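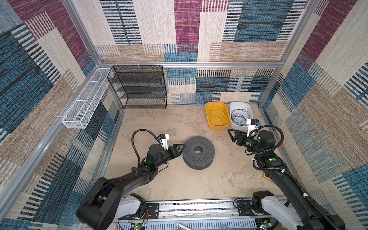 Section 4. Putting your cables away

Okay, the shelves are up and the basket is hanging, so now comes the part I like best. You've got two cables to deal with, and each one gets its own tub. I do this on the floor because I like to spread out (my knees would tell you otherwise), but a big table works too.

Before you start: unplug both ends of every cable. Please don't coil anything that's still live, even if you're only moving it a little.

1. Lay the cable out as straight as the room allows. Run a dry cloth down it and feel for nicks as you go. If you find one, set that cable aside and don't store it with the good ones.

2. Make your first loop about as wide as the tub and let the rest follow it. Go with the bend the cable already wants! Mine fought me for a week before I quit winding it around my elbow.

3. Lower the coil into the tub. Loose loops are fine. Yellow cable in the yellow tub, green cable in the white tub, that's my system, and you can swap it if you like.

4. Tuck the free end on top so you can grab it next time without digging.

5. Set the tubs side by side against the back wall.

Note: I leave the wire shelves for small stuff and keep the tubs on the floor. Pallavi Dhillon puts hers on the bottom tier and swears by it, but check that your tub fits between the tiers first. Mine went back to the floor pretty fast.

Caution: don't hang heavy coils in the long wire basket. It's meant for light things like gloves, tape and cable ties, and a full coil will pull on the mounts. If you've already loaded it up, empty it and go back over the screws from Section 3.

6. Give it a day or so, then lift each coil out once. If it comes up in a knot, start over at step 2 with bigger loops.

Labels and tags are in Section 5.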